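Right, a few of you asked what looking after the picking cell involves, so have a thread. It's mostly cables. Sorry in advance.

The cell is one arm, one gripper, one metal bin. We call it Cosia because that was the name on the box the first control cabinet came in, and it stuck.

Its job is to reach in, get hold of whatever is in there and lift it out. Household bits, toys, blocks. Then we put them back and off it goes again. As of 26 May 2023 the counter says 3,866 picks since the last full service.

First thing every morning: the cable walk. I go from the wrist back to the base with my fingers, feeling for nicks and flat spots. The loops by the big joint get the worst of it, every time.

You want slack there, but not loads! Too tight and it pulls on the connector when the wrist turns. Too floppy and it snags on the rim of the bin and then you're having a bad afternoon. Ask me how I know.
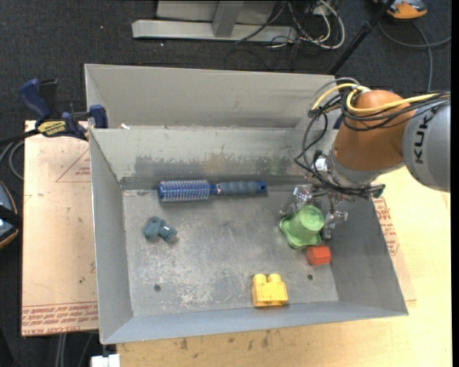

Pranab Sultana
Cell technician, Clastwood workshop

Green cup day. Cups are a pain when they land base up like that, because the fingers have to go down either side and there's a wall right there. I jog it down at slow speed the first time and watch the finger tips the whole way.

Second thing: is the bin where it was yesterday? Ours is held with a clamp and I give the handle a proper shove. If the bin creeps even a little, the arm still thinks the wall is where it used to be. It isn't!

We had that in July last year. Bin had shifted 17 mm, I hadn't checked, and a finger came down on the rim. One bent linkage, two days waiting for the part from Gralier, and a very quiet drive home.

Third: fingers. Wipe them, open and close them, listen. A dry linkage makes a tiny tick you can hear if the compressor next door is off. One drop of oil on each pivot, then wipe it again (I mean it, greasy fingers drop everything).

People always ask about the marks on the bin floor. I leave them be. I did sand a bin once and the shiny patch upset the vision far more than the scratches ever had.

Last job is a backup. Program, tool settings, bin position, all onto the stick in the Patwary tin on my desk. Takes 2 minutes. I've skipped it once and had to teach 256 points again by hand, so, you know, do the backup.

Next on the list is new sleeving for the wrist cables. If anyone's found a sort that doesn't go stiff after a few months, please shout, I've got a drawer full of the other kind.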